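Setting Up Your First Home Game in Uvent

Settle in somewhere comfortable, with plenty of room for your elbows, and we'll get your table running together.
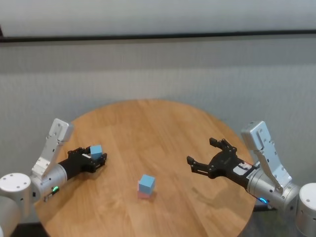
One reader wrote to us that she had dealt three whole hands before noticing the blinds were still switched off, so please do take the steps in order, even if you've hosted plenty of games before!

1. Open Uvent and choose New Table from the main menu. Give your table a name your friends will recognize (ours is called Tirkton, after the street where we used to play).

2. Set the starting stack. Uvent suggests 2,000 chips per player, and that's a lovely size for an easygoing evening.

3. Under Blinds, turn the switch to On and pick a level length. The timer counts in seconds, so type 300 for five-minute levels.

4. Choose your deck style. Mernum has big, bold numbers and is kind to tired eyes, while Wijaya is the prettier of the two, with smaller pips.

5. Press Invite and send the table code to your friends. You'll need at least 2 players seated before the Deal button lights up.

Note: If a friend types the code and sees message 139, the table is full. Open Seats, add a chair, and ask them to try again.

Caution: Changing the starting stack after the first deal resets everyone's chips, including those of the person who was winning. Pause the game and check with the whole table first.

6. When everyone has taken a seat, press Deal.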